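About Eveo

Home / City Facts / Walks / For Schools / About Us / Contact

Eveo is a small company which writes and publishes facts about the city of Rendadach. We make the City Facts pages on this website, the printed booklet of the same name, and the walking sheets which you can find at the ferry office and in most of the hotels. If you have ever read on a paper placemat in a Rendadach café that the clock on the Customs House has four faces and one of them is painted, then you have already read us.

We began with the placemats. A restaurant on the harbour asked for something that families could read while they were waiting for the food, and we wrote twelve facts and one small map. The map had a mistake in it (the fish market was on the wrong side of the canal) and we received more letters about this than about all the facts together. From these letters we understood that people here like to read about their own city, and also that they check.

What we publish

The City Facts collection has at present 510 entries. Each entry is short. We try to keep it under four sentences, and it must answer a question that a visitor or a pupil could really ask. Where does the name of the city come from? Why are there two town halls? Who paid for the stone bridge, and why did he wish that it should be wider than the road that leads to it?

The entries are put in order by neighbourhood and by period. The largest group belongs to the years of the rope works, when the city took in workers from every side of the gulf and grew faster than its water pipes. The smallest group is the period before the harbour wall was built. Very little paper is left from that time, and what is left is mostly about herring.

The booklet has 200 entries only, chosen from the larger collection, with a fold-out map at the back. It is reprinted every March. When an entry has been corrected on the website, the new wording goes in the next printing, and the old booklets are still sold at a lower price until they are finished.
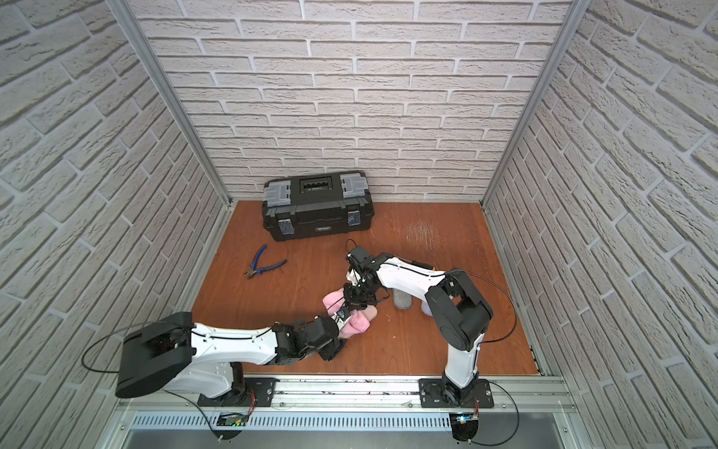 Two arms at the front rail, with brick-patterned walls behind.

Our name

Many visitors ask about it. Eveo was the name of a small steam ferry that crossed between the old harbour and the Vavum side, in the years when there was no bridge below the mill. It carried rope workers in the morning and, on Sundays, people with picnic baskets. The ferry itself was sold for scrap. Its bell hangs in the porch of the Vavum school and is still rung on the first day of classes.

We liked that it was short and that it belonged to both sides of the water. In the beginning there was a second proposal, which was to call the company Rendadach Facts and Information, and we are glad today that the sign painter charged by the letter.

Where we work

Our office is in Vavum, on the east bank, in a street behind the tram depot. Vavum was a separate village until the city swallowed it, and the older residents will still say that they are "going to Rendadach" when they cross the bridge to buy shoes. It was a village of rope makers. The long, straight lanes which seem so strange on a map were the ropewalks, where the strands were laid out at full length before they were twisted. When the works closed, houses were built on both sides of the lanes, and this is the reason that the houses are so narrow and that almost none of them has a front garden.

You are welcome to visit us, but please write first. The bell at the street door is difficult to hear from the back rooms. The tram stop is called Vavum Depot, and from there it is a short walk on flat ground.

We also keep a reading shelf in the Vitale building, on the other bank, where the local newspapers are bound by year. The shelf is open on the same days as the building.

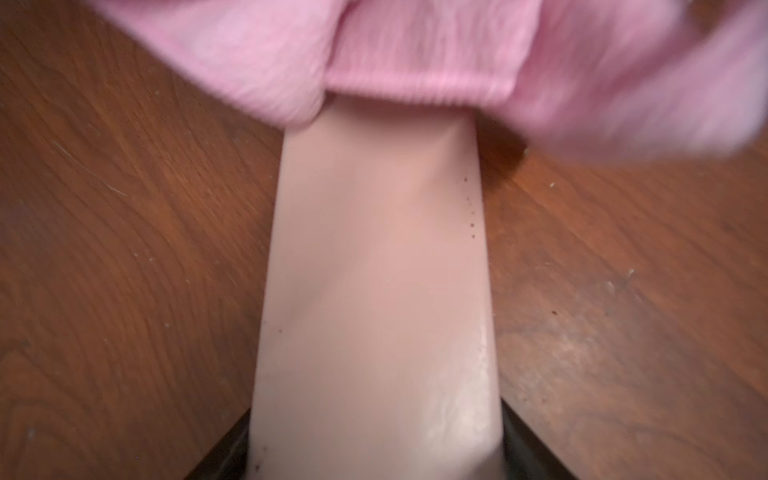 The Vitale building deserves its own paragraph, as we are asked about it more than about any other address. It was put up as a button factory. The material was river shell at first and afterwards a hard nut that arrived by ship, and in its best years the factory had a brass band, a savings club and its own small fire engine. After this it was a school of domestic science, then a store for stage scenery, and then it stood with boarded windows for so long that many people believed it was going to be taken down. The city repaired the roof and let out the floors. Fact 61 in our collection says that you can still find buttons in the gaps of the yard stones after heavy rain, and we have a jar of them on the windowsill.

How we check a fact

We have a rule of two sources. An entry is published when two sources say the same thing and neither of them has copied from the other. The second half of the rule is the harder half. In local history one book has often repeated another book for a hundred years, and when you go back to the beginning you find a speech that was given at a dinner.

The sources which we use the most are the harbour ledgers, the parish books, the street directories and the minutes of the city council. The directories are very good for names and trades but they were always printed one year too late. The ledgers are precise in everything except spelling. For the more recent decades we use newspapers, and we also use what people tell us, with the note "as told by residents" at the end of the entry.

Some well-known stories are missing from our pages. We have never found a second source for the tunnel between the monastery and the harbour. We have not found a second source for the visiting queen who was given the wrong cake. If you possess a letter, a photograph or a bill that could help with either of them, please contact us, and we will be very happy to be persuaded. 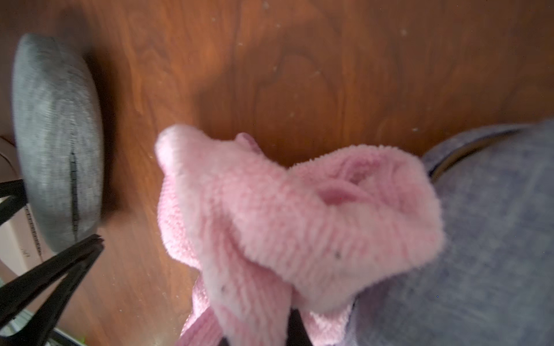 One reader wrote to us in the spring that we are too strict with the tunnel. Every child in the old town has grown up with that story, the letter said, and a city is also made from what its people believe about it, so the tunnel should have its number like the fish market and the stone bridge. We discussed this letter for a long time. The result is a new section called Stories, separate from the Facts and printed on a different colour of paper in the booklet, where the tunnel is now the first entry. The queen and her cake are the second.

Walks

There are walking sheets for 28 streets. A sheet is one page, folded once, and it is made so that you can hold it in one hand. On the front is the street from above, with the house numbers. On the back are the facts in the order in which you will meet them if you start from the end closest to the water.

We do not lead group tours ourselves. Several guides in the city use our sheets and they are free to do this, and we ask only that they tell us when something has changed. Shops close, plaques are moved, and last year a whole fountain was turned by a quarter when the square was paved again, so that the stone fish now looks at the bank.

Please note that the walks on the east bank include cobblestones and, in two of the lanes, steps without a handrail. The sheets have a small sign at the top where this is the case.

For schools

The school set was made together with teachers from both banks. It contains cards with facts, cards with old street names, and a large map without any names on it. The pupils place the cards on the map. In the younger classes they work with the harbour only, and in the older classes they receive also the census tables from the rope works years and can see from which places the families in one lane had come.

Schools in Rendadach can borrow the set without cost for the length of one term. Schools from outside the city pay for the postage in both directions. We would be thankful if the cards could be counted before they are sent back, especially the small blue ones.

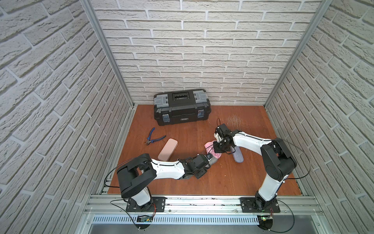

Teachers often ask if they may copy the entries for use in the classroom. Yes, you may copy them, on paper or on a screen, as long as the number of the entry remains with the text. With the number, a pupil can go to the website and see if the wording has been changed in the meantime. For use in a book or in a film please write to us before.

How we are paid

The company lives from the sale of the booklet, from the placemats (we still make them, and the fish market is now on the right side), and from writing texts for signs and plaques. The website is free to read and has no advertising. When a hotel or a shop has paid for a placemat, it can choose the colours and the paper. It cannot choose what we write about its own building, and twice this has cost us a customer.

Corrections

If you believe that an entry is wrong, please send us its number and tell us where you have found the other information. A scan or a page number is enough. We answer every letter, although in summer it can take longer. Corrected entries carry a small c after the number, and on the Corrections page you can read what the entry said before and what it says now.

The longest correction so far concerns the stone bridge and its width. It has been changed four times, and we have now received a fifth letter.

Contact

Write to us with the form on the Contact page, or by post to Eveo, Vavum, Rendadach. Orders for the booklet should go through the Shop page, where the postage to other countries is shown before you pay. School sets must be reserved by e-mail, with the name of the school and the term in which you would like to use the set.

Page last changed: Mon 21 August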